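Viewers wanted for the Olar winter film series

Hi, and thanks for clicking through! I run the old movie nights at the Olar, the little single-screen theater in Cornbridge, and I'm looking for people to join the viewing panel for our next season. The theme is wartime pictures and homefront dramas from the 1940s and early '50s, and I need folks who'll watch them with me before the public does, argue about them, and help me decide what goes on the bill.

I should say right away that you don't need to be an expert. My last panel had a retired bus driver, two nursing students and a man who only came for the gangster movies and stayed for the weepies. What I want is people who pay attention and will tell me when a movie drags. I fall in love with things too easily (I once booked a submarine picture purely for its opening credits) and I need talking down. 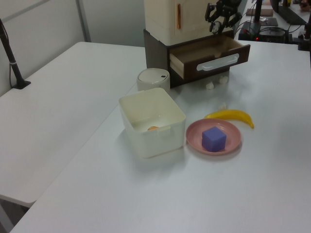

The panel meets one evening a week through February, so that's 4 sessions in all. We watch one feature each time, usually with a newsreel or a cartoon in front of it, then take a short break and talk. Figure on three hours, a bit longer if the movie is good and a lot longer if it's bad. Coffee is free. Popcorn is also free, but please don't expect it to be fresh, the machine only gets fired up properly for paying crowds.

I have room for 20 people. Last time I got more than 20 replies, so if you're interested, write sooner and not later. I'll try to put together a mix of ages and tastes, and I'd especially love to hear from anyone whose parents or grandparents saw these movies when they were new. If your grandmother had strong feelings about leading men in uniform, I want to know what they were.

A few of the titles come from the Bélanger collection, a private library of 16mm prints that was left to the theater. There are 2,531 reels in it, and plenty of them are in cans with the wrong label or no label at all. We sat down last winter to watch a comedy about a shore leave and got the second half of a western. I check what I can ahead of time, but you'll need to be a good sport about that sort of thing.

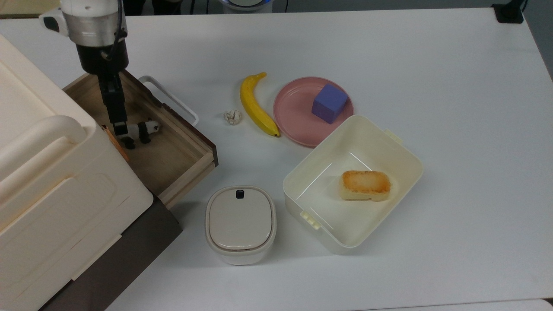 What I'd ask of you: come to every session if you possibly can, fill out a one-page card after each movie, and stay for at least some of the talk. The card isn't homework. There's a box for the best performance, a box for the scene you'd cut, and a big empty space at the bottom where people mostly complain about endings. I read all of them, and lines from the cards end up in our printed program (with your first name, or without it if you're shy).

This isn't a paid thing, I'm sorry to say. You do get a season pass for two, and first pick of seats on opening night, when we'll be showing the panel's favorite along with a short from the Drudska newsreel series. I've been wanting to run one of those on the big screen for years!

Some practical stuff. You have to be 18 or over. The auditorium has a ramp from the side street and space for wheelchairs at the back and in the third row. Most of the prints don't have captions - tell me if you need them and I'll see which titles I can get in a captioned copy. Some of these movies have battle scenes, and some have attitudes that are hard to sit through now. We talk about that too, and you can step out any time.

To apply, send me a note through the contact form on the theater's page, or leave one at the box office. Tell me your name, how to reach you, any evenings you can't do, and one old movie you'd happily watch again tonight. No wrong answers on that last one, and I do mean that - musicals are fine. I'll be taking notes until 11th November and will write back to everyone, yes or no.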